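I have been putting off the airing cupboard since Christmas, so last weekend I finally pulled everything out and gave myself a whole afternoon. Seventeen towels for a house of two people! My friend Danuta came round to help, or so she said, and mostly drank my coffee and told me I was far too sentimental about flannels.

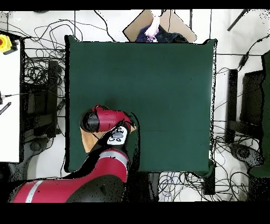 Anyway, the first job was sorting out what was still worth keeping. The old bath sheets from my student days went straight in the bag for the dogs' home (they're always glad of them, do ring yours and ask). Anything that had gone stiff got a second chance - half the usual powder, a cup of white vinegar, no softener at all.

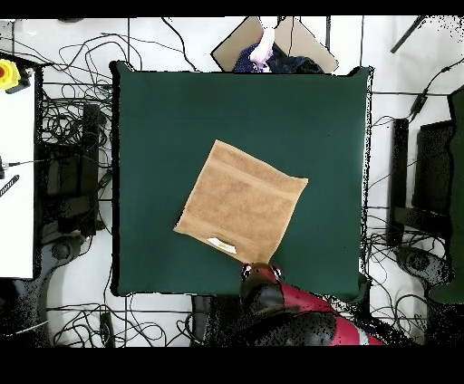

Tan towel, folded, label showing.

I used to pour softener in by the capful, my mum did too, and it coats the loops so they stop drinking up water. Four washes without it and my bathroom lot feel like towels again. A good hard shake before they go on the line helps as well, though the neighbours must wonder what I'm up to.

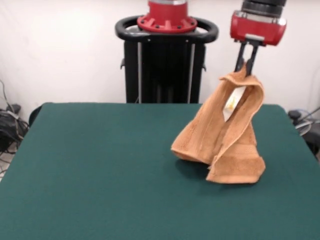 Plenty of folds, and the care label peeping out.

Then there's the shelf itself. Danuta rolls hers, I fold mine in thirds, and we had a proper argument over it. She did get me to put the guest ones at the bottom, which I grudgingly admit is handy.
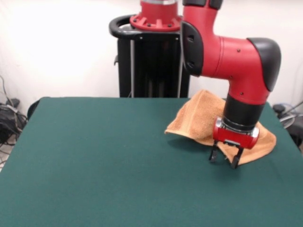
How often should you wash a bath towel? I do mine after every four uses, and sooner if the bathroom's been steamy and it hasn't dried properly in between.

Bed sheets next weekend, if I can face them.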